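Equipment Planning for Automated Work Cells
Handout 4: budgeting a two-arm sorting station
Instructor: Orathai Pongsiri. Lab questions go to Shabani Mosoti.

Bring this to the planning session, plus your draft sheet from January. Last time half the sheets had arms and nothing else on them. Arms are one line. Count everything you'd have to pack if you moved the cell.

1. Start from the task

Write the task in one sentence before you open a catalog. Ours: mixed wrapped candy in a pile, sort into bins by kind. Then ask
- how many arms, and do they share the middle of the table
- how far is the farthest bin from each base
- what gets used up (product, bins, fingertips)
- what has to be replaced same day if it breaks

Reach is where people overspend. A longer arm costs more, needs a stiffer mount, and mostly gets in the way of the other one. Move the bin closer first. Bins are cheap.

2. The station

Look at these with your own sheet next to you and mark what you left off.

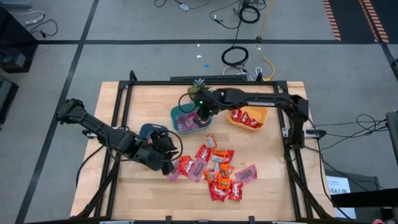
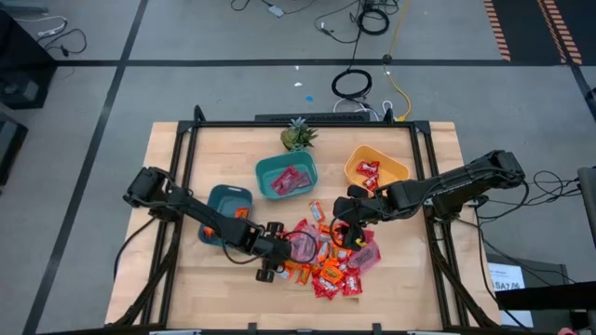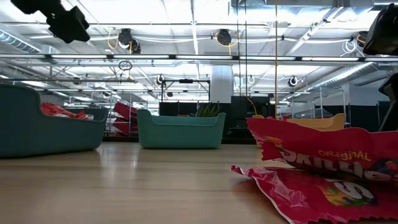
3. Line items

Arms and grippers. Quote them as a set or the wrist adapter goes missing. Pedura quotes the gripper seperately, Hanix bundles it, so don't compare the totals straight across.

Table and frame. Butcher-block top, black metal frame, arms mounted off the side rails. Get the frame quoted with brackets and feet. Draltwood will cut a top to size but delivery is extra and slow, order it first.

Cable. Always under budget. Power and signal for each arm, slack at the wrist so it can turn, and a run back to wherever the controllers live. Price it by the run, then add one spare of every type. Also cable covers if anyone walks through there.

Bins. Pick colors that are easy to tell apart. Teal and yellow-orange, fine. Two shades of teal, ok if the software doesn't care, check before buying. Low front lip helps when the gripper comes in at an angle.

Product. Candy bags crush after enough picks, and a crushed bag isn't the same test as a new one. Treat as a consumable with its own line. Worked number for the exercise: 131 packets at the start, restock at 4 week intervals. Use that on your sheet even if you think its high.

Lighting. If the room has overhead linear lights you may need nothing. Glossy tabletop + shiny wrappers = glare, so hold a little back for a matte mat.

Floor space. The table footprint is the small part. Add the arms hanging past the rails, equipment alongside, room for a person to get round the back. Tape it out before you sign for anything.

4. Exercise

You have $652 left after arms, frame and controllers are paid for. Cover cable, bins, product and spares for one term. Show
a) each line with unit price and quantity
b) what you would cut first
c) what you'd borrow from another cell, and for how long

No rounding up to use the whole amount. Leftover money is a fine answer.

5. Quotes

Get two minimum. Ask each vendor for lead time in writing, warranty start (ship date or install date? big difference), and the price of a replacement finger set. Nwankwo answers quick by email, Hanix wants the web form. If a quote says "accessories as required" send it back and ask for teh list.

Shipping and tax go on their own lines. Not folded into the arms.

6. For next time

Revised sheet, one page, both quotes stapled behind it. Read the section on spares before you come in. Shabani has the blank template if you lost yours.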